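Planning our gripper order: gallery and notes

Platus is the small-parts handling project in our workshop, and this is the page where we keep the pictures and the shopping thoughts together. It's the spring planning round, the spreadsheet is open, and I've been looking forward to this all winter! Two views from the bench first, then what we're thinking of spending money on.

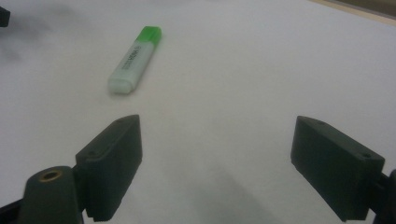 The jaws wide open on the white tabletop, with a green-capped highlighter lying out ahead of them.

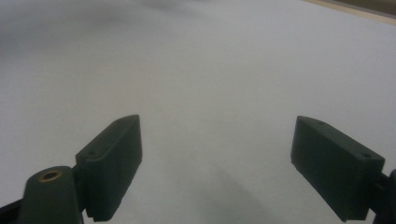 Jaws open again, and plain white surface between the two fingers.

The question for the budget is whether we go on with hand-held grippers only, or start saving for an arm as well. I lean towards hand-held for now. They're cheap to repair, you can pass one to a new person and have them working before the tea is cold, and they don't need a fenced-off corner. An arm would be wonderful, and I've got the Arnberg catalogue with far too many pages folded down — but it also wants a proper stand, a power supply and a yearly service, and all of that has to go on the same line of the budget.

The quote we liked best came from Kokkonen. They came in at 316 a set, delivered, with spare fingers in the box. Wular offered 274, which looked like an easy win until I read the second page and found the spares were extra and the delivery was too. Once you add a year's worth of fingers the two are close enough that I'd choose on lead time. Kokkonen can send in March. Wular wouldn't commit to a month.

We'd like two more sets. One goes straight into use, the other sits on the shelf so a broken finger doesn't stop an afternoon's work. I did wonder about asking for three, but the charging shelf is full as it is and the storage cupboard has been promised to the people upstairs.

Some smaller things that need to go on the list, and are easy to forget:

Screws and threaded inserts. Buy the box, not the packet. We ran out twice last year and the postage cost more than the parts.

Filament for printing our own fingers. We've got quite good at this, and a finger shape you thought of at breakfast can be in your hand by teatime, which still delights me every single time.

Objects to practise with. Pens, sponges, cups, tubs with lids. Put a little money aside for these, however silly it looks in a budget. The more odd shapes we have, the more we learn about what a finger can hold.

Bench lamps. Good ones. The old pair flicker and everybody complains, me included.

Memory cards and a second backup drive.

The arm stays on the wish list with a line of its own. Arnberg do a trial loan, so I've asked what they'd need from us in floor space and sockets, and whether our own fingers could be fitted to it. If they can, a lot of the printing we've done so far carries straight over and the sums look much friendlier. I'll add their answer to this page when it arrives, along with the final order for the two sets.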